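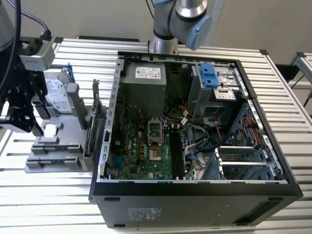 June 12, 2023. Gripper comparison, desktop tower bench, Levthorpe.

Picking up from where the May notes stop, which is more or less mid-thought, so apologies to anyone trying to read straight through. I have the two hands I wanted to compare, I have a tower I don't mind scratching, and I have most of an afternoon, so this is going to be a longer entry than usual. Put the kettle on.

The two candidates are the Cestetance fingers (the articulated ones) and the older Flostby parallel jaw, which we all know and are rather fond of. The question is which of them we want on the arm that does the small parts: memory, the expansion card, the drive in its blue plastic, and eventually the processor, though I am not letting either of them near a bare socket until I trust the force readings a good deal more than I do today.

Settings, so that I can find them again: controller on the Ekwueme build 3807, grip speed at 9 per cent, wrist force limit left where it was. I did try raising the speed early on and put it straight back. At anything brisk the fingers close before the wrist has properly settled, and you get a nasty little sideways shove just as contact is made.

I started with the drive, as it is the kindest thing on the bench. It stands up nicely in the tray, there is plenty to get hold of, and both hands managed it without fuss. The Flostby jaw is quicker here and I think it always will be, two flat pads on two flat sides and away you go. The Cestetance fingers wrap a bit, which feels more secure on the lift but costs you on the way down, as they need room to open again. Inside the drive cage there isn't any room to speak of. I ended up letting go slightly high and nudging the drive home with the closed fingertips, and that works, though I wouldn't care to show it to a visitor.

The expansion card was where I changed my mind about things. I had been fairly sure the parallel jaw would win on anything thin, and it does hold the card beautifully straight, but the pads are so deep that they want to sit where the neighbouring bracket is. With the articulated fingers I could come in at a slant, take the card near the top edge and keep the knuckles up out of the way. It took a good many goes to find the angle, and I was getting quite cross with it by the end, but once found it repeated well. I have saved it as a named pose so nobody else needs to go through that.

Cables are still our great enemy. The bundle that crosses the middle of the case has a mind of its own, and it never lies quite the same way after you have had an arm in there.
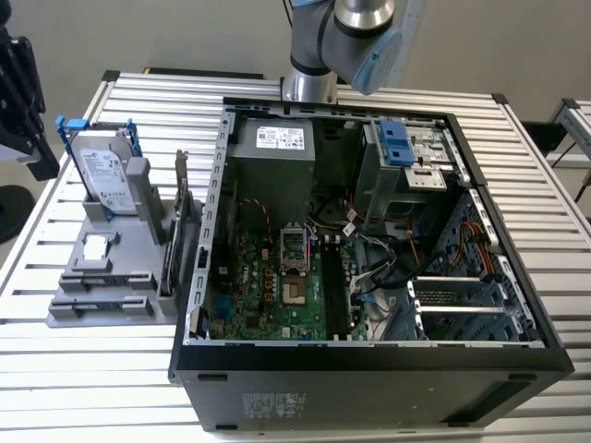
For today I simply tucked it towards the drive side by hand before each run and wrote "cables tucked" against those runs in the log, so please don't compare them with the May ones, where they were left to flop about. If we are ever going to be fair about this we need a rule. My own preference would be to leave them loose and let the planner cope, but I know there are other views, and I'd be glad to hear them over lunch.

A word on the camera. Having it sit on top of the gripper is lovely for the approach and then much less lovely for the last little bit, when the fingers themselves get in the way of the thing you are trying to see. I had the exposure at 300 and the metal inside the case was still glaring back at me. Turning the bench lamp to the wall helped more than any setting did. The fixed view was the one I found myself watching for the final placing, on nearly every run.

Memory slots: only dry approaches so far, no insertion. The tray ridges for the modules are fine for height, but I would like a touch more clearance at the ends for the wider fingertips. I'll redraw that part and print it overnight if the printer is free. The current drawing is revision 61, so please don't edit that one, make a copy.

Still to do:
Swap the left fingertip pad, it has started to lift at one corner.
Repeat the card runs with the loose cables.
Try the Flostby jaw with the narrow pads, if anyone remembers which drawer they went into.
Ask Cestetance whether the opening width can be limited in software, as I couldn't find it in the manual.

Leaning towards the articulated fingers for the card and the old jaw for the drive, and I know that means a tool change in the middle, and I know how we all feel about tool changes. More once the new tray part is printed.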